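Gratwood's "500 local jobs" are hard to find on paper

The distribution center that Gratwood wants to build on the old fairground land outside Rekovberg will bring up to 500 jobs. That's the number on the banner, on the mailer and in the slide show the company gave at the high school on Thursday evening. It isn't in the application, where the jobs section runs to half a page and promises "significant employment across the construction and operating phases."

Significant is a nice word. You can't hold anyone to it.

The town board is due to vote in June on whether to rezone the land and whether to give Gratwood a 10-year break on its property taxes. The two questions are on the agenda as one item, so a board member who likes the warehouse but not the tax deal will have to swallow both or turn down both. The clerk's office said the items were joined "at the applicant's request for clarity."

The company's case is simple enough. Rekovberg lost the cannery, then the bus plant, and the fairground has sat behind a chain fence ever since the fair moved across the river. A big building with lights on would be better than weeds. Few people at the meeting argued with that, and a good part of the crowd clapped when the company's speaker said it.

The trouble started when people asked what was behind the big number. The speaker said it included building crews, drivers, cleaning and security contractors, seasonal workers and what she called "supported jobs" in the wider area, meaning sandwich shops and gas stations that might hire somebody if business picks up. Asked how many people would be on Gratwood's own payroll a year after opening, she said the staffing plan was still being worked on. Asked if it would be done before the vote, she said she couldn't speak to the board's schedule.

The figure comes from a study by Hindex, a consulting firm paid by Gratwood. The study is posted on the town website, though you have to go through the planning page, then an archive page, then a file with a name made up mostly of zeros. It is worth the trouble. Hindex took the floor space of the building and multiplied it by a staffing rate drawn from "comparable facilities." The facilities aren't named. The study also assumes that nearly all the workers will live in town and spend their pay here, which will surprise anyone who has watched the morning traffic come in off the highway.

A footnote near the back says the results "should not be read as a forecast of direct hiring." The mailer left that part out.

Then there is the matter of pay. The flyer says "competitive wages." The application says wages will be "in line with the regional market." Neither gives an hourly rate, and neither says how many of the jobs will be full time or come with health coverage. A man who had worked at the cannery asked about shifts and was told that flexibility would be a feature of the site. He asked who would get to be flexible. The room laughed, and the speaker moved on to the slide about landscaping.

The landscaping does look nice. There would be a row of trees along the county road and a walking path around the storm pond, open to the public during daylight. The path was on the first drawing too, when it also had benches and a small playground. Those are gone from the current version. A company handout lists the change under "site improvements."

Road work is another soft spot. The county wants a turn lane and a new signal where the fairground drive meets the main road, and the application says Gratwood will "contribute its fair share." The county engineer's letter doesn't say what a fair share would be. If the company's share comes up short, the rest falls to the town, and there is no line for it in next year's budget. Board members were asked at the meeting whether they had a figure in mind. The ones who answered said talks were going on.

Supporters say all this picking at details could scare the company away. It has been hinted more than once that a second town is in the running. The company hasn't said which town, and the offices we called in the neighboring counties said they had no application from Gratwood. That doesn't prove there's no rival. Companies often keep these things quiet. It is also just what a company would say if it had no rival and wanted a better deal.

Rekovberg has been through this before. When Bartoš took over the bus plant, it came with a tax break of its own and a promise to keep the lines running. The plant closed 19 months after the papers were signed. The agreement had a clause that was supposed to let the town get its money back, but it applied only if the company "abandoned" the site, and Bartoš kept a night watchman and a rented copier in the front office until the clause ran out. The town's lawyer at the time called it a learning experience. It was an expensive one, and the current draft agreement uses the same word, "abandon," without saying what it means.

The draft does have one thing the old deal lacked. Gratwood would have to file a yearly report on jobs at the site. But it doesn't have to reach any certain number, and nothing happens to the tax break if the report shows a handful of workers or none. The town would get a letter each winter telling it how things went.

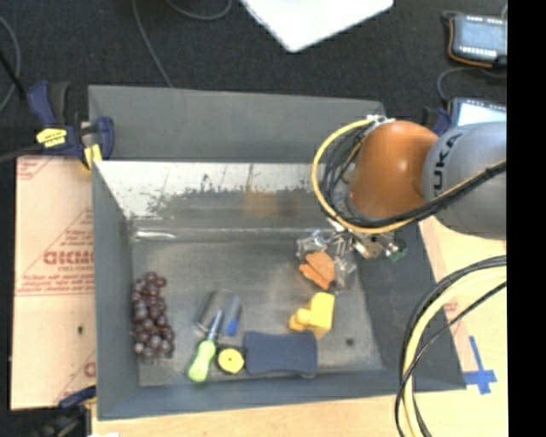
Can the town still put a firm job number in the deal before the vote?
The board is free to change the draft at any point up to the vote, and Gratwood would then have to accept the new terms, ask for more talks or pull its application.

Other towns have tied each year of a tax break to a head count, with full-time jobs on one line and temporary ones on another. Miss the count, lose the break for that year. It isn't a wild idea. One board member brought it up at the work session last month and was told there might not be time to draft it. The draft is 5 pages long, and two of those are maps.

The school district has its own worry. It gets the largest slice of the property tax, and it isn't a party to the deal. District staff said they learned the length of the tax break from the agenda, like everyone else. Hindex says the schools will come out ahead in the long run through "growth in the overall tax base." The study doesn't say when the long run starts.

We sent Gratwood a short list of questions after the meeting: how many direct jobs, at what pay, by what date, and whether the company would agree to have any of that written into the contract. The reply came the next afternoon. It said Gratwood was excited to be part of Rekovberg's future and looked forward to continuing the conversation. It repeated the number from the banner. It didn't answer the questions.

We also asked Hindex for the names of the comparable facilities. The firm said its list was the property of the client. The client said to ask the firm.

None of this means the warehouse is a bad idea. The land is empty, the road is close, and some of those jobs would be real. A town that needs work can be forgiven for wanting to believe the largest number it is shown. The board, though, is being asked to give up real tax money for a fixed stretch of years, and what it has been offered back so far is a range with no bottom to it.

Written comments can be dropped off at the clerk's window or sent through the form on the planning page, which limits them to a single paragraph. The full Hindex study and the draft agreement can be read on paper at the library, at the desk by the copier. The board has set aside an hour for public comment before the vote, and speakers have to sign up at the door.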